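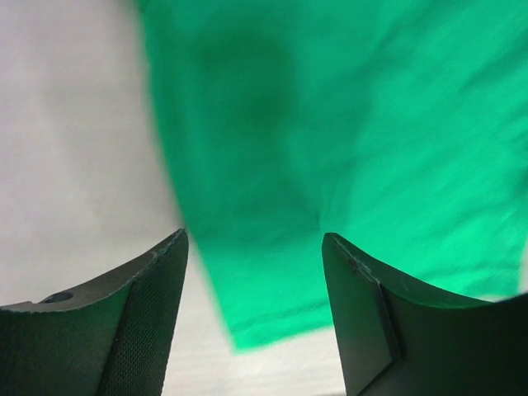 Green fabric on a pale surface.

Cerkton Fabric Dyeing – Frequently Asked Questions
Last updated August 26, 2020

What can I send in for dyeing?
Cotton, linen, viscose, silk and wool all take dye well. Polyester and acrylic do not, and we send them back undyed. With a blend, only the natural part picks up colour, so a half-and-half shirt comes out a good deal paler than the sample card.

How do I work out the price?
We charge by dry weight. Weigh the item on kitchen scales before you wash it. The smallest band is up to 200 g, which covers most T-shirts and pillowcases. The next goes up to 400 g. Anything over 3000 g has to be split into two baths, and the two halves may not match exactly.

Do I need to wash things first?
Yes, even if they are new. Shop-bought cloth often has a finish on it that keeps the dye out. Leave out the fabric softener.

Can you cover a stain or a bleach mark?
Usually not. Grease stains tend to show darker and bleached patches lighter. Black hides the most.

Will the stitching change colour?
Most clothes are sewn with polyester thread, which stays as it was. On a pair of white jeans dyed navy you will see white seams. Some people like this. If you don't, please don't order.

Will my item shrink?
Possibly. Cotton goes into a hot bath and can lose up to 5 per cent in length. Wool and silk are dyed at a lower heat, but we can't promise anything for hand knits.

What is the difference between the Plallatska and Onyshchenko ranges?
Plallatska colours are the brights and are meant for plant fibres. Onyshchenko colours are softer and are the ones to pick for wool and silk. Both cost the same.

Can you match a colour I already have?
We can get near it. Send a piece at least the size of a playing card – a photo is no use to us, as screens differ too much. Rainer Wegener does the matching and will post you a test strip before the main bath.

How long does it take?
About two weeks from when the parcel reaches us. October is our busiest month and you should allow three.

How should I wash it afterwards?
Separately for the first few washes, in cool water. Dry it out of strong sun.

How do I find a colour on the website?
Open the colour list and press Filter, then choose your fibre. Colours that won't work on it are hidden.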